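Zesine G2 hand-held gripper pair: review after a season of upkeep
Reviewed by Magdy Metwally, 17 Jul 2018
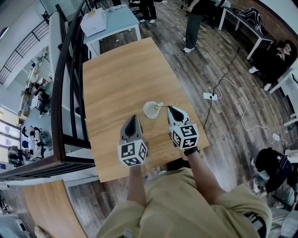

How often do the fingertips need replacing?
Every 50 hours of use if the work is mostly light tableware, and sooner if the operators handle anything with a ground or serrated edge.

The G2 is sold as a matched pair, left and right, with a marker cube behind each finger assembly. Zesine ships the pair in one case with a calibration plate, two wrist straps, a driver, a bag of M3 screws and a printed manual that is good on assembly and thin on maintenance. This review is mainly concerned with maintenance. Our pair has logged 1,821 recorded runs, nearly all of them tabletop tasks with cups, spoons and small boxes.

Setup

Assembly out of the case takes 20 minutes per gripper. The cube bolts to a short post with four screws, and the post is keyed, so it cannot be fitted a quarter turn off. The finger assembly slides onto a rail and is held by one clamp screw. The manual gives no torque for that screw. We settled on hand tight plus an eighth of a turn. Anything less and the fingers creep back on the rail during a long session.

Calibration is done on the supplied plate. Close the fingers on the center pin, hold the cube still, and let the software take its readings. Repeat for the other hand. The software does not warn you if left and right have been swapped, and the offsets are close enough that the error is easy to miss. Sulastri Yusof on our bench now puts a dot of paint on the inside of each left-hand handle.

Fingertips

The pointed tips are the best part of the design. They reach a thin handle lying close to a surface, where the blunt pads on our older Nostis set would push it away. They open and close square when new. Wear shows first on the inner face near the point, as a polished strip, and grip on small metal parts drops off soon after. Replacement tips come in packs of four. Fitting them is simple, but the plate calibration has to be run again each time, and the manual mentions this only in an appendix.

Marker cubes

The printed faces are matte labels on a white body. They read well under office lighting at the distances we use. Corners lift if the cube is wiped with alcohol, so use a damp cloth and let it dry. A lifted corner produces jitter in the tracked position long before it looks bad to the eye. Osamu Sakamoto checks each face with a fingernail at the start of a shift and logs it. Spare labels are available, but alignment by hand is poor; we had better results from replacing the whole cube, at a higher price.

Pivot and return spring

This is the weak point. The pivot is dry from the factory and begins to bind after over a month of daily use. The cure is to remove the side cover (three screws, one of them under the label), wipe the pin, and apply a very small amount of light grease. Too much will travel to the fingertips. The return spring on our right gripper lost tension and was replaced by Celtbridge, the regional distributor, in nine days. They sent the spring alone, without the retaining clip, which does not survive removal – order both.

Straps

Adequate. The hook side collects lint and should be brushed out weekly.

What I would change

A torque figure for the clamp screw, a left/right check in the software, and grease in the pivot at the factory. Kurniawati Liew would add a second calibration plate to the case, as ours is always at the other bench.

Rating: 4 out of 5 for the mechanism, 2 out of 5 for the manual. We have a second pair on order for September.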